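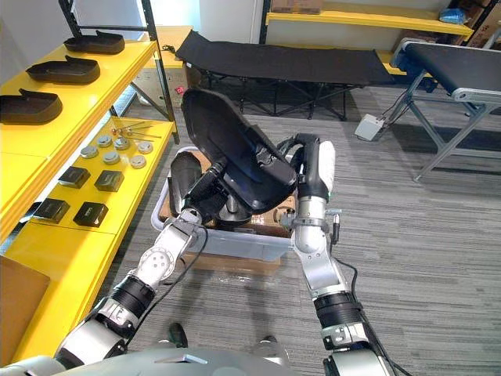
How should molded trays be laid out before they are packed?

Set them in a single spaced row on a flat surface, with enough gap between neighbors to pick up each one without touching the next. Stacked trays rub against each other at the rim, and the marks show on a glossy black finish.

Dultcombe Workroom: Trays, Shells and Small Parts

The pages in this gallery cover the molded parts kept at the Dultcombe workroom, along with the benches, shelving and bins used for them. The list was put together by Juwita Ong and Khairul Oei in April and covers the black plastic trays, the larger seat shells, and the loose metal parts kept on open shelves. Text on each page is limited to layout, checking and storage. Mold drawings are filed separately under the project name Cestadwood.

The tray is an elongated, shallow part, rounded at one end, with raised side walls. It is checked for three faults: a warped base, a nick in the rim, and a short fill at the thin end of the wall. A warped base is found by setting the tray on the bench and pressing each end in turn. Any rocking puts the tray in the reject bin. Rim nicks are easier to feel than to see, so the rim is run under a fingertip once around. Short fills are held up to the light.

The April count was 1,155 trays received and 1,125 passed. Most of the rejects were rim nicks from a single delivery, where the dividers had been left out of the cartons.

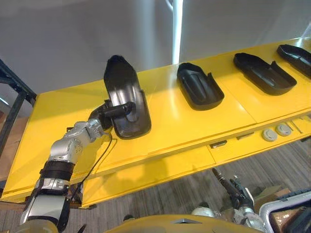
Four black trays at the yellow table. The one on the left is held nearly upright, open side forward.

Bench setup is the same for every batch. The surface is wiped first, and paper labels are kept off it, as the adhesive transfers to the plastic and is slow to remove. The near edge is left clear as a working strip. Trays do not have to be parallel. Earlier instructions called for all the narrow ends to point the same way, and Sekar Tarigan dropped that line after the first two batches — it added time and found no extra faults.

Overhead light helps with surface checks. A scratch on a curved wall breaks up the reflection and can be picked out at arm's length. On flat areas the tray has to be tilted. Sink marks behind the raised panel are accepted if they can't be felt.
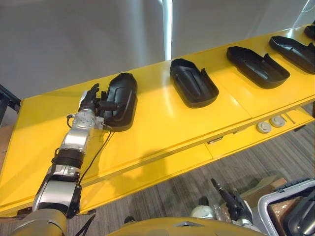
Black molded shells in a spaced row on the yellow bench, gray wall panel behind.

Cartons hold 14 trays each, with a divider between layers. The carton is closed by folding, with tape on the center seam only. Labels go on the short side and give the batch letter, the count and the checker's initials. Part cartons are marked with a diagonal line through the label and are used up first.

Seat shells are handled one at a time. They do not nest well, and the curved back makes them tip if they are stood on end. They are inspected for stress whitening at the fold between seat and back, then wrapped. Small metal parts stay on the shelf until they are matched to an order. Rods are laid flat, and discs of one size are kept together.

Marlina Nasution keeps the reject log. A tray is entered when it leaves the bench, with the fault code and its place in the row, counting from the left. The place is recorded to show whether faults bunch up at one end of the bench, as happened when the old surface had a raised seam and
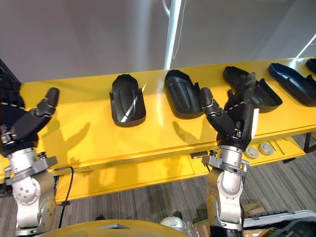
trays dragged across it picked up a fine line on the base. The seam was ground down and the entries stopped. Trays are now lifted clear and set down, never slid. Lifting is done by the side wall near the rim, where the section is thickest.

Storage after packing is in the dry bay at Skelledthorpe, cartons no more than five high. The bay has room for 3,496 trays at that height. Anything beyond that stays at Dultcombe under a dust sheet until space is free.

Corrections to part names or counts go to Amber Pilkington at the Dultcombe desk, mornings only. Give the batch letter and the carton number.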